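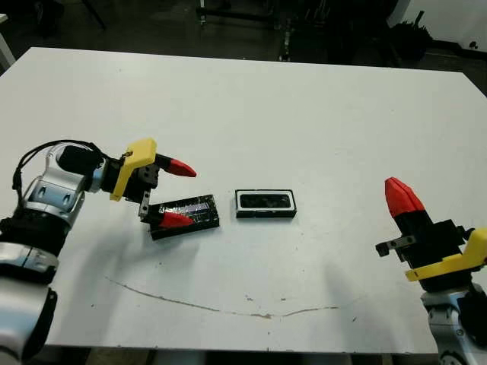 Zwei Arme sind schwieriger als ein Arm

Seit April bin ich in der Robotikgruppe unserer Hochschule, und ich habe versprochen, dass ich hier auf Deutsch darüber schreibe. Meine Muttersprache ist es nicht, deshalb bitte ich um Geduld mit meinen Sätzen.

Unser Projekt heißt Skirner. Die Aufgabe klingt klein: Der Roboter soll mit zwei Armen eine schwarze Schachtel und eine offene Schale mit weißem Rand so bewegen, dass am Ende beide ordentlich nebeneinander stehen. Ein Mensch denkt dabei nicht nach. Ich habe in den ersten Wochen sehr viel darüber nachgedacht.

Am Anfang wollten wir alles mit dem linken Arm machen. Die Schachtel hat aber eine glänzende Oberseite, und die roten Spitzen an den Fingern rutschen darauf gern ab. Wenn man nur an einem Ende drückt, kippt sie. Dann liegt sie schräg auf dem Tisch, und der nächste Griff wird noch schwieriger als der erste. Jetzt soll der rechte Arm die Schale festhalten, während der linke arbeitet. Dafür müssen beide Arme wissen, wo der andere ist, und genau dieser Teil des Programms gehört mir.

Ich habe dafür 40 Probeläufe in einer Tabelle notiert, jeden mit einem kurzen Kommentar. Bei vielen steht nur »zu früh geschlossen«. Das war mein Fehler: Ich hatte die Wartezeit vor dem Schließen auf 200 Millisekunden gesetzt, und der Arm stand in diesem Moment noch nicht ruhig. Mit einer längeren Pause geht es besser, auch wenn es langweiliger zum Zuschauen ist. Bis zum Sommer möchten wir etwa 2250 Läufe haben, dann kann die andere Hälfte der Gruppe mit der Auswertung anfangen.

Der weiße Tisch ist übrigens nicht mehr schön. Er hat kleine dunkle Flecken und eine lange bräunliche Linie, die sich quer über die Platte zieht. Für die Bildverarbeitung ist das ein interessantes Problem. In meiner ersten Version wurde die Linie als Kante von einem Gegenstand erkannt – der Arm wollte sie greifen. Ich habe darüber gelacht, und danach habe ich den ganzen Abend den Filter neu geschrieben.

Was ich noch nicht gut verstehe, ist die Kalibrierung. Man macht sie vor jeder Sitzung, und trotzdem stimmt gegen 17 Uhr etwas nicht mehr ganz. Vielleicht liegt es am Licht, vielleicht an den Gelenken. Wenn jemand von euch Erfahrung damit hat, schreibt mir bitte einen Kommentar.

Nächstes Mal möchte ich die Schale um 90 Grad drehen und sehen, ob der rechte Arm sie dann noch findet. Die Tabelle stelle ich auch online, wenn ich die Kommentare darin ins Deutsche übersetzt habe.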